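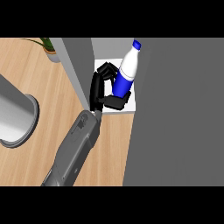
Tilta Grasp Planner

Grasp planning and sim replay for multi-finger hands. Runs on your own workstation, no cloud account needed.

Overview

Tilta takes an arm model, a hand model and a scene, and gives back finger poses plus a path to get there. Made for tight spots. Shelves, recesses, cabinet gaps, anywhere a straight-down approach won't fit. Bottle on a small shelf with a panel on one side and a big flat wall on the other is the kind of job we tune against every week.

Started life as an in-house tool at Pangilinan, our cell integration side in Jurnthorpe. Customers kept asking for it so now it's a product. Same code, better menus.

What's in the box

Planner core (command line + library)
Scene editor
Replay viewer, steep overhead view by default, wrist and side views in the View menu
Contact checker
Pemuldale scene pack: home and kitchen scenes, wood floors, bins, plants, shelving. All editable
License key by email, usually same day

What it does

Finger by finger planning. Every finger gets its own target and its own closing order. Thumb first, thumb last, all together, up to you. Set it in the hand file.

Clearance by link. Give the forearm a fat margin and the fingertips a thin one. Most planners want one number for the whole arm and then you can't get into a nook at all. Default is 2 mm on fingers, change it if your calibration is worse than that.

Tilt tolerance. Object leans during the close? Planner re-solves from the leaned pose and carries on. Set max tilt per object. Past the limit it stops and writes the state to the log.

Candidate list. Up to 200 grasps per object, ranked. Scrub through them in the viewer, pin the ones you like, throw out the rest. Pinned grasps survive a re-plan (they didn't before 2.0, sorry).

One arm or two. Single arm plans load only the arm you ask for unless you tick "second arm as obstacle". Do tick it if the other arm is parked anywhere near the work.

Specs

Planner rate: 400 candidates per second on the reference machine, simple scene
Hands: two to five fingers, URDF or our own format
Arms: six or seven joints
Meshes: OBJ, STL. Convex split is automatic
Output: joint trajectory, CSV or binary
Scripting: Python 3
OS: Linux 64-bit. Windows viewer only
RAM: 16 GB min, more if your scenes are big
GPU: not needed for planning. Viewer likes one

Not included

Camera drivers. Object pose comes from your own perception stack, or type it in by hand for sim work. There's a plain socket interface, documented in the manual, chapter on inputs.
Force control. We send you the trajectory and the contact order, your controller does the squeezing.
Liquids. Contents are treated as a fixed mass. A half full bottle wont slosh in the viewer.

Known issues

Thin shelves (under one mesh cell) can get dropped by the convex split. Turn on "keep thin parts".
Viewer draws black bands top and bottom when the window shape doesn't match the camera. Harmless. Fix is in the next build.
Screw caps modeled as a seperate mesh need to be parented to the bottle or they stay behind when it moves.
Undo in the scene editor only goes back to last save.

Licensing

Single seat: one machine, 12 months of updates
Lab: up to ten machines, same site
Floating: ask

Keys don't expire. Updates do. After the 12 months you keep whatever build you have.
Trial is the full planner with trajectory export switched off. Scene pack included.

Release notes, 2.0, 2/20/18

New closing order editor
Pinned grasps kept on re-plan
Faster contact checker on long finger links
Hand files from November builds need converting, run the convert script once per file
Fixed crash when a scene had no floor

Support

Email, weekdays. Send the log and the scene file together please, one without the other doesn't help us much.
Planner and hand files: Umut Tuncer
Licenses, quotes, trial keys: Jonalyn Umali

Request a trial
Download manual (PDF)
Back to all software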